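Gullamier Kitchen Notes
Small Kitchens / Dish Drying

How to Load a Single-Row Dish Rack

A single-row rack is a long, narrow drying rack with one line of upright dividers and no basket. It takes up much less depth than a full-size drainer and holds fewer pieces, so the loading order matters more. The procedure below covers plates, bowls and one or two odd-shaped items. It assumes hand washing and a flat table or counter next to the sink.

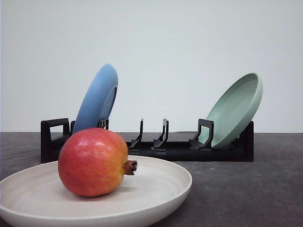
Reading time: 4 minutes

What you need

- A rack with fixed upright dividers
- A dish towel or thin drying mat
- A second, dry towel for finishing
- Clear space in front of the rack for at least one dinner plate

The space in front of the rack is the staging area. Plates that are going straight back to the table can stay there and don't need a slot. A shallow plate with a pomegranate sitting in it, for instance, is in use, and should be left out of the count when you decide how much the rack has to hold.

Step 1. Position the rack

Set the rack parallel to the back edge of the counter if you load from the front. Turn it at an angle if you load from one end. Either works. Leave a hand's width between the rack and the wall so that plates can lean back without touching.

Check that the base sits flat. A rack that rocks when empty will rock more with a heavy plate at one end. If it rocks, move it before loading, and check the feet for crumbs or grit.

If the rack has no drip tray, fold the towel lengthwise and lay it underneath. It should extend past the base on both long sides. A folded towel that is too thick will tilt the rack, so two layers is the limit.

Step 2. Sort by shape

Make three groups before anything goes into a slot:

Flat plates. These fit one to a slot with little wasted space.
Bowls and deep plates. These usually need one slot for the rim and the space of the next one for the curve.
Everything else. Cups, rounded pieces and anything with a handle.

Do the sorting on the side of the sink where the rack is. Carrying single pieces across the sink puts water on the floor.

Step 3. Load the ends first

Put the bulky or rounded item at one end, against the taller end piece if the rack has one. An item with no flat edge cannot be held by the dividers alone and needs something solid on at least one side. Put the largest flat plate at the opposite end. The two pieces balance the rack and keep the middle open for the bowls.

Lower each piece straight down until the edge touches the base. Do not slide it along the dividers. On plastic racks this scuffs the uprights, and on glazed dishes it can leave dark marks that need baking soda to remove.

Step 4. Stand the bowls on edge

A bowl placed upside down over the dividers traps air and dries slowly on the inside. Stand it on its rim edge with the open side facing along the rack.

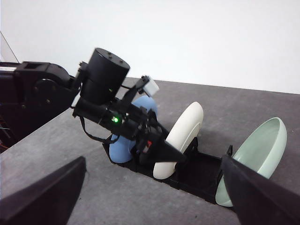 White bowl slotted on edge, next to the light blue piece at the end of the rack.

Face all bowls the same way. Two open sides facing each other will lock together if either one shifts. If a bowl leans more than a plate would in the same slot, move it one divider over and try again. Very wide, low bowls may not stand at all and should be dried by hand.

Leave an empty slot between a bowl and the next plate whenever the load allows it.

Step 5. Unload from the middle

Remove the bowls first, then the plates, then the item at the end. Taking an end piece out first lets the others lean into the gap.

Run a dry towel around each foot ring before stacking. The foot ring is the unglazed circle on the underside. It holds water longer than the rest of the dish and will leave a ring on the plate below it in the cupboard.

Step 6. Clear the surface

Lift the rack off, empty any tray, and look at the surface from a low angle. On mottled gray, small dark specks and pale smudges are easy to miss from above.

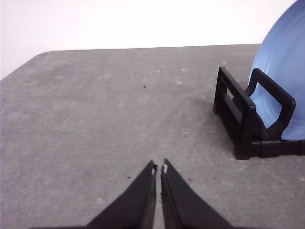
Yiğit Aydoğan

Dry crumbs come off before any wiping. Brush them into your hand or onto a sheet of paper. On a textured or fabric-covered surface use a soft brush or a handheld vacuum on low, then blot any water with a dry cloth. Hard counters can be wiped in one direction with a damp cloth and dried.

Troubleshooting

Plates fall forward: the slots are too wide for the plate thickness. Load from the back of the rack, or pair two thin plates with a strip of cloth between them.

Water pools under one end: the counter is not level. Turn the rack around so the bulky piece is at the higher end.

White film on dark plastic: mineral scale. Soak the rack in one part white vinegar to four parts warm water, then rinse and air dry.

Related: Choosing a Drying Mat; Storing Bowls Without Chipping the Rims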